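Cairns Appliance Help Desk
Ticket 485
Opened: 1/24/19
Opened by: Euan Tosh
Product: Stevlow Esta vented dryer, front load
Subject: Sensor cycle says "Dry", load is not dry
Status: Closed by customer

Problem as reported

The dryer finishes a sensor cycle, plays its tune, shows Dry, and the clothes are damp. Not all of them. The T-shirts and pillowcases are fine. The jeans are damp in the waistband and pockets, and anything big comes out as a ball with a wet middle. I bought this dryer on the strength of the sensor, and I am starting to think the sensor is a word on the panel and a timer behind it.

I've already read the help page telling me to clean the lint screen. I clean the lint screen. Please don't open with the lint screen.

Reply from Help Desk

Hi Euan, thanks for reaching out. Sorry to hear the Esta isn't drying the way it should. Could you confirm the following so we can narrow it down?

Lint screen cleaned before each load
Cycle used and dryness level
What is normally in the load
Length of the vent run and whether it is rigid or flexible
Whether a timed cycle gives the same result

Reply from customer

Lint screen first. Of course.

Clean before each load, rinsed under the tap last weekend. Cycle is Mixed, dryness level Normal. Vent is rigid, short, straight out through the wall, and the flap outside opens when the dryer is on. I held my hand there and there's plenty of air.

Load is whatever is in the hamper. Jeans, a couple of throws, sheets, a few things in heavy ribbed fabric. I haven't tried a timed cycle and I don't see why I should have to, when the whole selling point is that I don't need to guess the time.

Reply from Help Desk

Understood. A good airflow at the outside flap makes a blocked vent unlikely. The sensor on the Esta is a pair of metal bars inside the drum, just under the lint screen opening. Damp fabric touching both bars is read as moisture. Fabric softener and dryer sheets can leave a film on them. Please wipe both bars with a soft cloth and a little white vinegar, let them air out, and run your usual load again.

It also helps to separate heavy items from light ones.

Reply from customer

I'll wipe the bars. I doubt it. I don't use dryer sheets, and a film that only affects jeans would be a clever film.

As for separating, that's the advice you give people when the machine can't do what it says. The cycle is called Mixed.

Customer log, test 1

Bars wiped with vinegar. They looked clean before and they looked clean after. Usual load, Mixed, Normal. Finished early if anything. Light things dry. Jeans damp at the waistband, down both pockets, and along the inside seam. One throw had swallowed a pillowcase and the pillowcase was as wet as when it went in.

So no change. I did not expect one.

Customer log, test 2

Same load, dryness level moved up to Extra. Ran longer. The shirts came out stiff and hot, the jeans were better at the legs and still damp in the pockets. I checked by pulling the pocket linings out and pressing them against the back of my hand, which is how I'm checking everything from now on. Outside of the leg tells you very little.

I spread things out on the bed after this one, on top of the leaf-print cover, and went over them a piece at a time. With jeans I pick them up by the waistband and let them hang, so that the legs drop and whatever is bunched inside falls where it wants to. The thick places are at the top. If the top is dry the rest is.
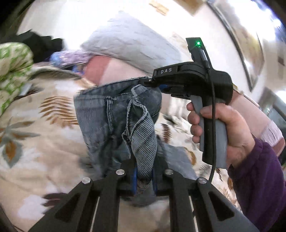

Should jeans be turned inside out before they go in the dryer?

It helps with the pockets and the thick seams, which then face the warm air. Zip and button them first so the metal doesn't knock against the drum, and turn them back halfway through if the outside still feels damp.

That pair of lines is from your own help page, by the way. I copied it in here to save your agent the trouble of sending it to me. I'll try it, but note what it asks for. Stop the cycle, take the jeans out, turn them, put them back, start again. At that point I am the sensor.

Reply from Help Desk

Thanks for the detailed notes. The pattern you describe (light items overdried, thick items underdried, small items trapped inside large ones) usually points to load mix and not to a fault in the sensor. The bars can only read fabric that touches them. Once the light items are dry and are doing most of the touching, the dryer believes the load is done.

Could you try these three loads on separate runs:

Jeans only, inside out, Heavy, Normal
One throw or blanket by itself, Bulky
Light items only, Mixed, Normal

If the jeans-only load still comes out damp we will book a technician visit.

Reply from customer

"The dryer believes the load is done." Fine. That's at least a straight description of what it does, and it isn't on the box.

I'll run the three loads. I want it on the record that three loads is three times the dryer for one hamper.

Customer log, test 3

Jeans only, inside out, Heavy, Normal. Four pairs.

I'll be fair. They were dry. Legs, seams, waistbands. One front pocket was slightly cool, and I couldn't decide whether that was damp or just cool, so I left the pair over the chair for an hour and it was the same, so cool. I did not stop the cycle to turn anything.

One good load doesn't prove much. It was a warm day and the laundry room was warm too.

Customer log, test 4

One throw by itself, Bulky. This was the one I expected to fail and it did, partly. Outside dry, and a damp patch at one end where it had twisted. It rolls up in there like a rug. I shook it out, put it back the other way around and gave it another 19 minutes on timed. Dry.

I also noticed Bulky pauses and reverses the drum, which Mixed doesn't seem to do. I only know this from standing in front of it with a cup of tea. The manual gives Bulky a line and a half.

Customer log, test 5

Light items only. Dry, and quicker than before. No complaints, though I never had any about the light things.

Total for the three loads including the extra bit on timed was 179 minutes. The old way, Mixed on Extra and then again for whatever was still damp, came to some 209. So it's shorter. I was hoping it would be longer, to be frank, since I had a paragraph ready.

Reply from Help Desk

Good to hear the jeans load came out dry. That result tells us the sensor is reading correctly. For large pieces we suggest pausing once, about halfway, and shaking them out. Two clean tennis balls or wool dryer balls in the drum can also keep a blanket from rolling up.

Would you like us to keep the ticket open?

Reply from customer

Keep it open. I have one question left and it's the ribbed stuff.

I've got pieces in a thick ribbed fabric, corduroy or near enough, and I don't know which pile they belong in. They aren't heavy like jeans. They hold water along the hem, though, where the fabric is doubled and stitched, and that's where I find the damp every time. With the light things they come out wet at the edge. With the jeans I assume they'll cook.

Also the dryer balls. A neighbor has the Sandham dryer and swears by wool balls, and his dryer is louder than mine with nothing in it. I'd like to know if there is any reason to think they work besides the fact that somebody sells them.

Reply from Help Desk

Ribbed fabrics and corduroy can go with jeans on Heavy if the care tag allows it, with dryness level set one step down. Check the hems at the end, and if they are damp, lay the pieces flat for a while before folding.

On dryer balls, they keep large items moving and help them open up. They make less difference with small loads. You can try it with tennis balls you already own before buying any.

Customer log, test 6

Jeans plus the ribbed pieces, Heavy, one step down. Everything went onto the bed in a heap with the blankets while I sorted it. I pinched each hem between finger and thumb and pulled the fabric up off the cover to feel the underside. The hems are where to look. The flat of the fabric was dry on all of them, and two hems needed some time lying out.

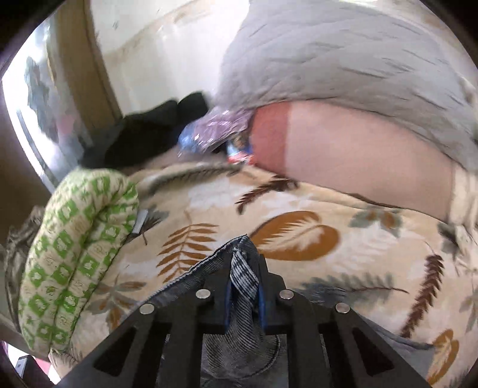

Attachment 2: gray ribbed piece, hem showing, on the leaf-print comforter. Green-and-white blanket rolled at left, gray blanket behind.

Customer log, test 7

Blanket by itself, Bulky, two tennis balls. It sounds like somebody moving furniture. The blanket did come out more or less open, and no damp end. I then ran the same blanket after the next wash with no balls and one shake-out halfway, and that came out dry too. So my answer on the balls is that walking over and shaking the thing does the same job quietly. I won't be buying wool ones.

Reply from Help Desk

Thank you for testing that. Is there anything else outstanding on this ticket, or may we mark it resolved?

Reply from customer

Mark it closed. I wouldn't say resolved. What I have is a dryer that does what I want provided I sort the hamper first, keep the jeans away from the shirts, and shake the blankets. The sensor works on a load where everything is the same thickness. I accept that it's not broken.

For whoever gets the next one of these, what I do now:

Jeans and ribbed pieces, inside out, Heavy, one step down, check pockets and hems
Blankets one at a time, Bulky, one shake halfway
Shirts and pillowcases on Mixed, Normal
Duvet covers buttoned shut before they go in, or they'll eat the pillowcases

And change the name of the Mixed cycle.

Reply from Help Desk

Closed at customer's request. Comment on cycle name passed to Stevlow.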